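Notes on cooking with plant mince, tofu etc – tidied up a bit for February, old list was a mess.

**Dry soy mince (TVP)**

- 87 g dry to 250 mL hot stock. Ten minutes, lid on. Not plain water – tastes of cardboard.
- Squeeze it out before frying. Really squeeze.
- Brown it by itself first, onion after. Crowd the pan and it steams.
- Splash of soy sauce at the end for colour.

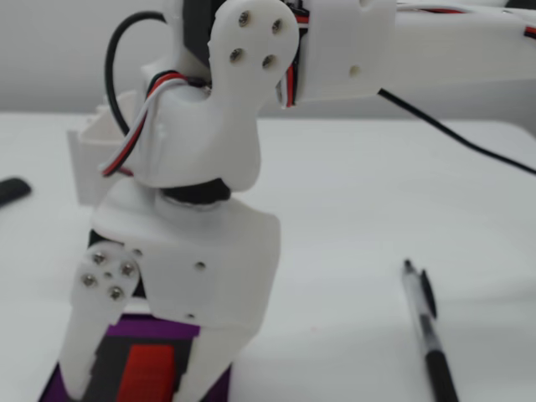 **Can I freeze tofu in the packet?**

Firm tofu freezes fine in its packet, water and all. Thaw overnight in the fridge, then press. Goes chewy and spongy, soaks up marinade much better. Silken goes grainy, only good for blending after that.

**Burgers that fall apart**

Usually too wet. Spoon of chickpea flour, rest in fridge half an hour, then shape. Miltinel patties are OK from frozen but want a lower heat than teh box says. Fadora ones stick to everything – oil the patty, not the pan.

**Lentils and beans**

1. Soak beans overnight, tip the water out.
2. Kidney beans – boil hard for ten minutes before simmering. Don't put them in the slow cooker raw.
3. Red lentils need no soaking, just a rinse.
4. Salt is fine at the start, ignore what your nan said.

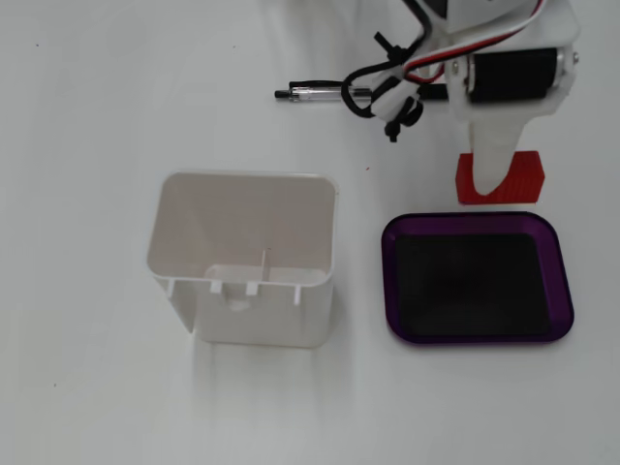

*Red block, pen and cables on the white tabletop.*

**Seitan**

Knead less than you think. Wrap tight in foil, steam some 58 minutes, cool it in the wrapping. Slices cleaner next day. Any leftover flavouring goes in the gravy.

**Oven**

200 °C for tofu cubes, cornflour on first, turn once. Holzer trays run dark so check early. Paper underneath or you'll be scrubbing.

Still to add: tempeh, and the Norivthorpe pea protien stuff, havent opened the bag yet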